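Notebooks > Culel shop > Bench 2 > Label adhesives

October, 7:40 a.m.

Soak test, second attempt. The first is recorded on the previous page under a coffee ring, where it belongs.

Aim: find a label glue that survives an ice bath and still lets go in the wash at the depot. Rocha wants both. Rocha also wants it cheap, but that's a separate notebook.

Setup: 18 glass jars, paper labels, three glues. Vustodus sample A, Vustodus sample B, and the Altonix stuff we already buy because somebody once ordered 1000 sheets of it. Ice water, 20 hours, lids on. Heloísa Dantas cut the labels. They are straight, unlike mine.

Results so far:
A — corners lifting on most jars. One label was lying on the bottom of the tub looking peaceful.
B — holding. Smells of pears. Ifor says this is a feature. I have asked him to stop saying that to customers.
Altonix — holding very well, then refusing to leave in the hot wash. Took a scraper and some language.

Note to self: the pen on the jar lids was "permanent." It was permanent for up to 3 hours. Use the paint marker, and put the cap back on it (Ifor).

Thermometer reads high again. Checked it against the good one and wrote the offset on tape on the handle.

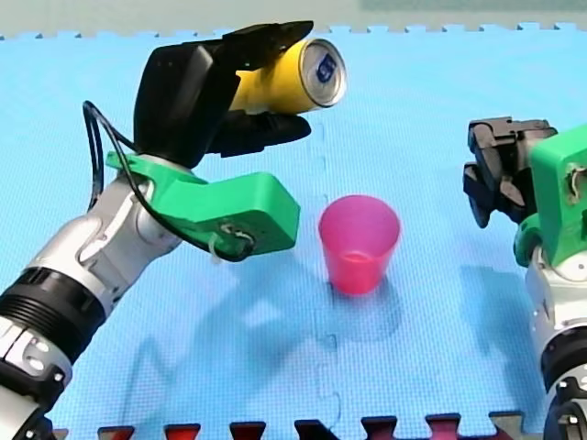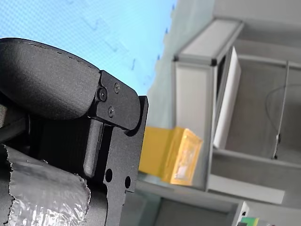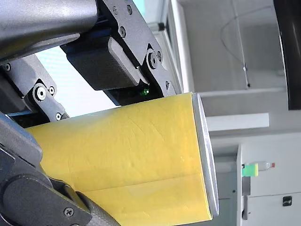
Next

1. Repeat B with fresh jars and a longer soak.
2. Ask Vustodus if B comes without the pears.
3. Wash trial at a lower temperature for the Altonix, mostly out of spite.
4. Heloísa to cut the labels again. I'll hold the ruler.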